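인쇄하기 | 이메일로 보내기

원작 있는 드라마, 리뷰 쓰는 법 (원작 비교에 잡아먹히지 않고)

글: 소우미야 우니탄(Sowmya Unnithan), Enivgate
2025-08-24

원작 소설이 있는 시리즈가 나오면 리뷰의 절반은 같은 문장으로 시작한다. "원작의 분위기를 충실히 살렸다" 아니면 "원작 팬이라면 실망할 것이다". 둘 다 별로 믿지 않는다. 앞의 문장은 원작을 읽지 않아도 쓸 수 있고, 뒤의 문장은 드라마를 보지 않아도 쓸 수 있다. 나도 둘 다 써 봤기 때문에 안다.

아래는 내가 각색 시리즈 리뷰를 쓸 때 지키려고 하는 순서다. 예로 드는 작품은 지난 5월 Preda에서 공개된 8부작 〈렐소프(Lelthorpe)〉이고, 원작은 파드마바티 군데르의 장편 《인드햄(Indham)》이다. 바닷가 요양원에 들어간 자매가 나오는 유령 이야기인데, 줄거리를 몰라도 읽는 데 지장은 없다. 결말 이야기는 뒤쪽에 조금 나온다.

1. 원작을 먼저 읽을지 나중에 읽을지 정한다

보통은 먼저 읽으라고들 한다. 나는 회의적이다. 먼저 읽으면 1화 내내 빠진 장면만 세게 된다. 〈렐소프〉 1화를 볼 때 내 메모에는 "우체부 없음", "개 없음", "계단 순서 다름" 같은 말만 잔뜩 적혀 있었다. 리뷰에 쓸 수 있는 말은 하나도 없었다.

시간이 있으면 이렇게 해 보기를 권한다.

- 드라마를 3화까지 본다.
- 거기서 멈추고 원작을 읽는다.
- 나머지를 본다.
- 1화를 다시 본다.

마감이 이틀 뒤라면 드라마만 보고, 원작을 읽지 않았다고 리뷰에 밝히면 된다. 그게 흠이 된다고 생각하지 않는다. 오히려 읽지도 않은 책을 위키 줄거리로 때운 리뷰가 훨씬 티가 난다. 《인드햄》은 판본에 따라 장 제목이 다른데, 그걸 모르고 인용한 리뷰를 두 편 봤다.

2. 메모는 한 화에 다섯 줄만

예전에는 화마다 두 쪽씩 적었다. 그렇게 모은 메모가 여덟 화 분량이 되면 리뷰가 아니라 회차 요약이 나온다. 지금은 다섯 줄이 넘으면 하나를 지운다. 적는 것은 장면의 내용이 아니라 내가 자세를 바꾼 순간이다. 몸을 앞으로 당겼거나, 전화기를 집어 들었거나, 소리를 줄였거나.

〈렐소프〉 4화에서 나는 전화기를 세 번 집어 들었다. 이 화를 두고 "숨 쉴 틈 없는 전개"라고 쓴 보도자료가 있었다. 보도자료는 리뷰를 다 쓴 다음에 읽는 편이 낫다. 먼저 읽으면 거기 있는 형용사가 내 문장에 들어와 앉아 있다.

공포물은 메모에 한 가지를 더 적는다. 그 장면이 무서웠는지, 아니면 그냥 소리가 컸는지. 의외로 헷갈린다. 의심스러우면 음량을 낮추고 다시 본다. 그래도 목덜미가 서늘하면 무서운 장면이라고 써도 된다. 5화의 세탁실은 낮은 음량에서도 버텼고, 2화의 거울은 그러지 못했다.

3. 원작 비교는 한 단락에 가둔다

여기서 대부분의 리뷰가 무너진다. 비교는 쓰기 쉽다. 책에서는 이랬는데 드라마에서는 저렇다, 이 문장을 열 번 이어 붙이면 분량이 찬다. 그런데 독자가 궁금한 것은 차이의 목록이 아니다. 바뀐 것이 드라마 안에서 말이 되는가를 알고 싶어 한다.

내가 쓰는 방법은 바뀐 점을 전부 적은 뒤 다음 질문을 통과한 것만 남기는 것이다. "원작을 모르는 사람도 이 대목에서 이상하다고 느낄까?" 〈렐소프〉의 경우 목록은 길었고 남은 것은 두 개였다. 동생이 편지를 태우는 이유가 사라진 것, 그리고 원장의 나이. 나머지는 팬 게시판에 쓰면 된다.

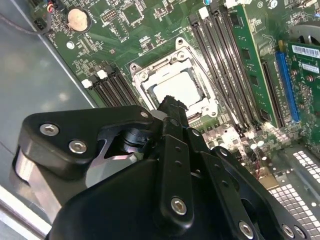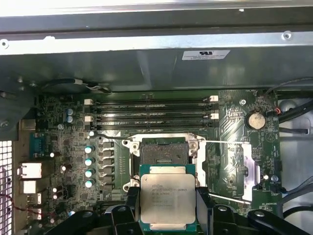

비교 단락의 위치는 중간이 좋다. 첫 단락에 두면 리뷰 전체가 원작의 그림자 밑으로 들어가고, 마지막에 두면 숙제처럼 보인다. 분량은 전체의 5분의 1을 넘기지 않는다. 이 비율에 무슨 근거가 있냐고 묻는다면 없다. 넘겼을 때마다 편집자가 잘라 냈다는 경험뿐이다.

"정신을 살렸다"는 표현도 이 단락에서는 금지해 두는 것이 좋다. 원작의 정신이 무엇인지 한 문장으로 쓸 수 있다면 그 문장을 쓰고, 쓸 수 없다면 그 표현도 쓸 자격이 없다. 나는 《인드햄》의 정신이 무엇인지 아직 잘 모르겠다. 책 뒤표지에는 "상실에 관한 소설"이라고 되어 있는데, 유령이 나오는 소설치고 상실에 관한 소설이 아닌 것을 본 적이 없다.

4. 감독의 전작은 한 문장

〈렐소프〉의 연출은 스카르프헤딘 담고르(Skarphéðinn Damgaard)다. 전작이 호평을 받았고, 그래서 이번 작품의 리뷰는 거의 다 "전작의 벽을 넘을 수 있을까"로 문을 연다. 이 질문은 작품에 대해 아무것도 알려 주지 않는다. 제작사가 홍보 문구로 가장 좋아하는 질문이기도 하다.

전작을 언급해야 한다면 구체적인 기법 하나만 짚는다. 예를 들어 담고르는 인물이 방을 나간 뒤에도 카메라를 오래 남겨 둔다. 전작에서는 그 빈방이 불안했다. 〈렐소프〉에서는 여섯 번째쯤부터 버릇으로 보인다. 이 정도면 충분하고, 필모그래피는 다른 데서도 찾을 수 있다.

5. 배우 이야기는 장면에 붙여서

"열연", "몰입감 있는 연기", "존재감". 세 단어 다 지우고 나면 할 말이 남아 있는지 확인해 본다. 언니 역의 바바나 테바르(Bhavana Thevar)에 대해 내가 처음 쓴 문장은 "극을 단단히 붙잡는다"였다. 어느 배우 이름을 넣어도 되는 문장이다. 고친 문장은 이렇다. "6화에서 동생의 이름을 잘못 부르고도 고쳐 부르지 않는데, 그 뒤로 나는 그가 하는 말을 하나도 믿지 않게 됐다." 칭찬하는 단어가 하나도 없어도 칭찬으로 읽힌다.

연기가 나빴을 때도 마찬가지다. 다만 대본이 나쁜 것인지 배우가 나쁜 것인지는 한 번 더 따져야 한다. 원장 역의 시마 고엘(Seema Goel)은 3화까지 어색해 보였다. 다시 보니 그 대사들은 누가 읽어도 설명문이었다. 처음 초고에 쓴 말은 지웠다.

6. 분량과 별점

초고는 3000자까지 마음껏 쓴다. 그다음 깎는다. 〈렐소프〉 초고는 욕심이 나서 3592자가 됐고, 실린 글은 그보다 훨씬 짧았다. 짧은 지면용으로 700자짜리를 따로 써야 할 때는 긴 글을 줄이지 말고 새로 쓰는 쪽이 빠르다. 긴 글을 줄이면 접속사만 남는다.

별점은 가능하면 피한다. 매체가 요구하면 본문을 다 쓰고 하루 뒤에 매긴다. 별점을 먼저 정하면 본문이 그 숫자를 변명하기 시작한다. 시청자 평점도 참고하지 않는다. 공개 첫 주에 〈렐소프〉에 달린 평점은 994개였는데, 그때는 전편을 다 본 사람이 얼마나 되는지 알 길이 없었다. 만점과 최하점만 잔뜩 있는 표를 보고 무엇을 배우라는 것인지 모르겠다.

7. 결말을 어디까지 말할까

스포일러 경고를 붙이면 무엇이든 써도 된다는 의견이 있다. 동의하지 않는다. 경고를 읽고 멈추는 사람보다 그냥 계속 내려가는 사람이 많다. 내 기준은 3화까지 나온 사실은 자유롭게 쓰고, 그 뒤의 일은 주어를 빼거나 결과를 빼고 쓰는 것이다. "누군가 요양원으로 돌아온다"는 써도 되지만 누가 돌아오는지는 쓰지 않는다.

그런데 결말이 작품을 망쳤다면 문제가 다르다. 〈렐소프〉 8화의 마지막 20분은 책에 없는 내용이고, 나는 그것이 앞의 일곱 화를 상당히 깎아 먹었다고 본다. 유령이 왜 그 집에 있는지를 인물이 앉아서 설명한다. 이건 숨기고 넘어갈 수가 없었다. 그래서 "마지막 화는 설명을 너무 많이 한다"까지만 쓰고 설명의 내용은 적지 않았다. 그래도 항의 메일은 왔다. 두 통은 너무 많이 말했다고 했고, 한 통은 왜 자세히 말하지 않느냐고 했다.

8. 올리기 전 확인

- 인물 이름 표기가 공식 자막과 같은가. 책과 자막의 표기가 다르면 자막을 따른다.
- 회차 번호가 맞는가. 기억으로 쓴 회차는 자주 틀린다.
- 첫 단락을 통째로 지워도 글이 성립하는가. 성립하면 지운다.
- "결국", "무엇보다"가 몇 번 나오는가.
- 제작사가 포스터에 그대로 옮겨 붙일 만한 문장이 있는가. 있으면 정말 그렇게 생각하는지 다시 묻는다.

마지막 항목 때문에 〈렐소프〉 리뷰에서는 제일 마음에 들던 문장을 뺐다. 5화만 놓고 보면 지금도 그 문장이 맞다고 생각하지만, 여덟 화를 다 보고 나서도 같은 말을 할 수 있는지는 자신이 없었다.

이 글 인쇄 | 친구에게 이메일 보내기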